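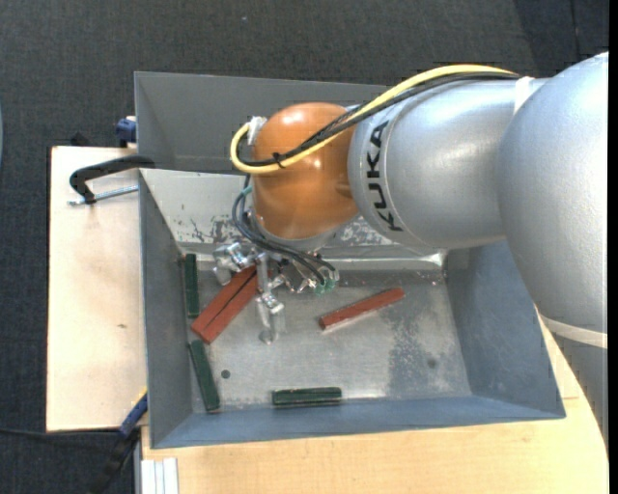

A KUKA robot arm over a metal bin of red and green bars.

Incompetence is a poor theory of government

Whenever a minister gives a muddled answer, the response from the opposition benches and most of the press is that the minister is not very bright. I think this is a weak form of analysis. It assumes an intention, observes that the intention was not met, and blames the gap on the person's ability. The first step is rarely checked.

Take the Sakero contract. The regional assembly at Verkumholm agreed in November to hand the management of its housing register to a single supplier for eight years. The tender papers were published late, the scoring sheet was missing two columns, and the transport and housing lead, Marloes Verhoeven, could not say in the chamber which version of the contract had been signed. The coverage that followed was almost entirely about her performance. She was called out of her depth in one editorial and hopeless in another.

Consider what the same events look like if they are sorted by result. Sakero has the contract. The break clause, which stood at year three in the draft, now stands at year six. The penalty for late work is capped at a level the company can treat as a running cost. The scrutiny panel used 50 minutes of a two-hour session on the missing columns and did not reach the break clause at all. I have no evidence that anyone planned this. I note only that a person who wanted these terms would have had no reason to be unhappy with how the session went.

There are practical objections to reading events this way, and the strongest is that it can be made to fit anything. If a policy succeeds, the author is clever. If it fails, the failure was the aim. A theory that cannot lose is of no use to a voter, and I accept that. The remedy is to fix the test in advance. Before a decision is made, write down who stands to gain under each likely outcome, and by how much. Afterwards, compare. Where the gains keep landing in the same place over several decisions, skill or the lack of it stops being the interesting question.

Lotte Prins tried something close to this when she sat on the assembly. She kept a plain table of 11 procurement decisions, with the expected winner, the actual winner and every change made to the terms between draft and signature. In seven of them the terms moved towards the supplier after the public stage had closed. The table ran to four pages and was submitted as a written question. The reply thanked her for her interest. Her speech on the Indby bypass, in which she compared the roads department to a broken lift, was quoted for weeks.

That difference in attention is part of the problem. Mockery is cheap to produce and pleasant to read. It also lowers the standard to which the office holder is held. Once a politician is widely known as a fool, each new error is taken as further proof of character, and the paperwork behind it goes unread. A petition calling for Verhoeven to resign drew 4,000 signatures. It made no mention of the break clause. Had she resigned, the contract would have remained in force on the same terms – a successor would have inherited it with no duty to explain it.

Nor is the habit confined to one side. The previous administration was laughed at for the Bangash car park, which opened without an exit ramp. The ramp was the joke. The land deal under the car park, agreed without a second valuation, received one paragraph in the local paper and was never debated.

I would ask two things of those who report on the assembly. Publish the draft and the signed version of any large contract side by side, with the changes marked. And keep comments on a minister's intelligence out of the first half of the article, where the terms ought to be. The Sakero papers are held at the assembly office and can be read on request between ten and four. When I went in, the visitors' sheet for that file had one earlier name on it, and it was Prins's.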